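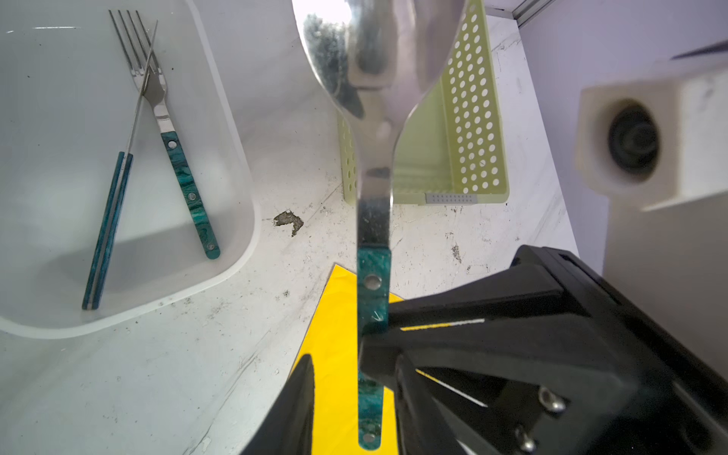
Winow puts its cutlery-sorting results up for checking, failures included

Dec 6, 2022 — Winow has published the full record of its table-sorting trials, in which a two-fingered gripper with a camera close to its fingers picks up spoons, forks and chopsticks. The company is releasing every attempt, and it is asking readers to be slow to believe the headline figure.

The method, called Ballon, was trained on 341 demonstrations given by people steering the arm by hand. Many published results in this area come from the same bench, with the same objects, that the system learned on. Winow's first results did too. On that bench Ballon did well, and the company no longer thinks that says very much.

"A shiny spoon is a nuisance, as the bowl reflects half the room back at the camera," said Jin-sol Pyo, who led the work. "We thought we had dealt with that. Then we moved the lamp and lost a good part of our score. I would want to see that in anyone's paper, so it had better be in ours."

The second round used 50 attempts on cutlery the system had not been trained on. Steel spoons with a coloured handle were gripped by the handle, which gives the camera a plainer surface to work from. Chopsticks lying together in a tray remained the hardest case — the report lists 9 failures in which the gripper closed on both sticks or on neither. The report also sets Ballon beside Zallel, an older method with no learning in it, and finds the older one faster on forks.

Winow makes no claim that the system is ready for a kitchen. It has been tested on 2 benches, both belonging to the company, and no outside group has repeated the work. Barbosa, a research workshop with no stake in the method, has agreed to try in January using its own cutlery and its own lighting. Winow will publish that result whichever way it goes.

The report, the attempt logs and the training data can be had free of charge from the Winow press office.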